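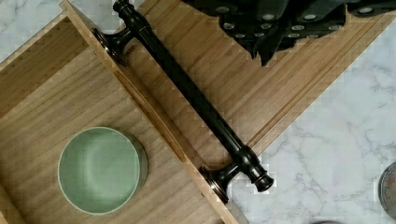 How to record drawer demonstrations on a kitchen counter

These are the steps we use for collecting drawer examples by teleoperation. They assume the arm is already calibrated and you can drive it without thinking much about the controls. If you can't yet, spend an afternoon on plain pick and place first.

1. Write the task sentence before you touch anything

One sentence, in everyday words: "Open the drawer" or "Take the bowl out of the drawer". Every episode in the batch carries this sentence as its label. If two operators would act on it differently, rewrite it. Our Jodon batch had to be relabelled because "clear the drawer" meant two things to two people.

2. Set up the counter

Leave the ordinary kitchen things where they are. A model trained on a bare bench does badly when it meets a toaster. Do keep clear the space the drawer opens into, and check that the gripper can reach the handle without brushing whatever stands on top of the unit.
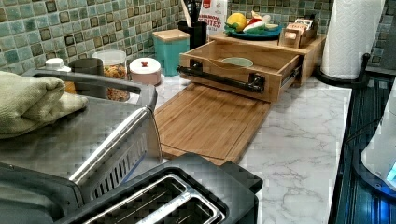

Drawer open, bowl towards the back, clear marble to the right of the board.

3. Check every view

Look at each camera's picture on the monitor, full size. In the wrist view you want the handle and the inside of the drawer visible together at the moment of the pull. In the overhead view, look at how much the arm hides when it is at rest and again when it is stretched out. Move the camera now, because moving it halfway through splits your batch in 2.

4. Record

Start recording with the arm still. Wait a moment, then move at an even pace. Approach the handle along its length or across it, but choose one and note which. Pull the drawer until it stops, let go, and back away before you end the episode.

Most of ours last about 11 seconds. If you fumble the grasp and recover, keep the episode and tag it "recovery". If you hit something, stop and discard it.

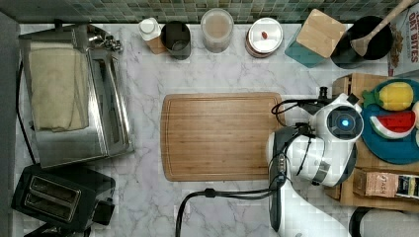
Victor Swai

5. Change one thing at a time

After each short run, change the start position of the arm, or shift the board a little, or move the bowl. Write the change in the log. Small objects should end up all over the drawer by the end of the batch - corners included, which people tend to avoid.

Watch the cables when you change the arm's start position. Swing it slowly through the whole reach once before recording again.

6. Review the same day

Play everything back at double speed. For the Umano batch we recorded 974 episodes and removed 92, mostly for late starts and dropped frames. Check that the label matches what the arm does, and that both ends of the episode are still.

7. Export

Keep the raw files until a model has been trained on the export and tested. Copy the log into the same folder. The Peranon scripts read the task sentence from the log, so a spelling mistake there will show up as a second task.

Last updated July 26, 2021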